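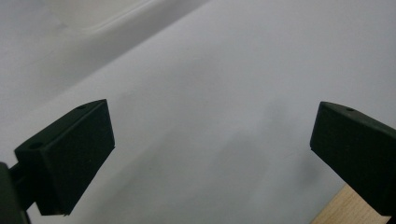 Gripper open over the white surface.

Re: Gluing a broken terracotta lid, what would you use?

kilnrow
The lid is from a small incense burner, a Bustov workshop copy, maybe 1920s. It's in 4 pieces with clean breaks. An old repair let go in December and left yellow glue on two of the edges. I was going to use epoxy.

marl_and_grog
Don't use epoxy on low-fired clay. It soaks in and you can't get it back out. Use an acrylic resin in acetone and brush the edges with a thin coat first.
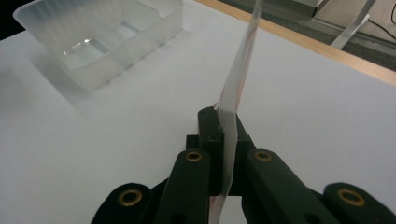
Let that coat dry overnight before you put glue on. Take the old yellow stuff off with acetone on cotton swabs, and change swabs often.

tessera9
I disagree about the thin coat. On a lid that size it just adds thickness, and by the last join nothing lines up. I did a Siddiqui bowl without it and it has held fine.

marl_and_grog
How porous was the bowl? Clolora ware is nearly stoneware. Bustov clay drinks everything.

tessera9
It was porous. I put a drop of water on it and it was gone in 2 seconds.

kilnrow
So what order would you do this in?

marl_and_grog
1. Clean the edges and let them dry.
2. Dry fit all the pieces with tape and number them inside in pencil.

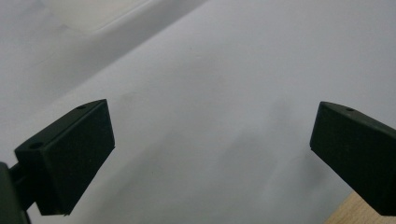 3. Glue the two biggest pieces and stand them in a tray of sand.
4. Add the others one at a time.

tessera9
Same order here, except I tape everything and glue it all in one go. Fewer chances to lock a piece out. 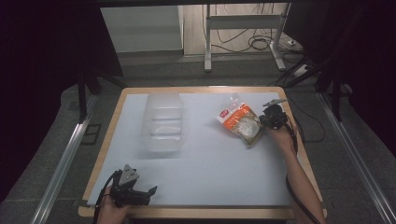 If a join is off, a little acetone will loosen it and you can start over. The Elgate catalog has a lid like yours, number 147, if you need to check the profile.

kilnrow
Thanks. Epoxy is going back in the drawer. I'll try the sand tray on Friday.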